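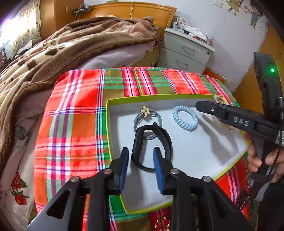
bodlow-grasp

Hi! This is the small perception and replay toolkit I use for hand-held gripper recordings. It reads a session, finds the jaw opening in every picture, lines up the left and right grippers on one clock, and writes out something a policy trainer can eat. I wrote it for tabletop pick and place with little everyday stuff (hair ties, fitness bands, that sort of thing), so please don't expect miracles on furniture.

What you get

bodlow sync: matches the two streams. It used to be a separate tool called Wudley, and a few config keys still start with wud_ (sorry, I keep meaning to rename them).
bodlow jaw: tracks the finger pads and gives you an opening value from 0 to 1. Blue pads work out of the box. For any other color, set pad_hue in the config.
bodlow replay: plays an episode back in the Novilov simulator, handy for catching a flipped wrist axis before you waste a night of training!

The sample set

There are 866 episodes in the download, and 843 of them pass the checks. The other ones are listed in skip.txt and I left them in because they make great test cases for the sync code. Everything is trimmed to 700 steps at most.

Getting started

Install it with pip install -e . and then run bodlow check path/to/session. If the check complains about clock drift, try sync with --slow first. It takes a while, so go get a coffee.

Things that still bug me

Black objects between black fingers are hard. A dark strap standing up between the jaws can get read as part of the gripper, and then the opening value jumps. Turning on mask_tool helps a lot.
When the second gripper comes in from the side, the tracker sometimes swaps left and right. Pass --lock-ids for now.
The Fothergill export is half done. Poses work, jaw values don't yet.

Bug reports are very welcome, just attach your config and the log from bodlow check.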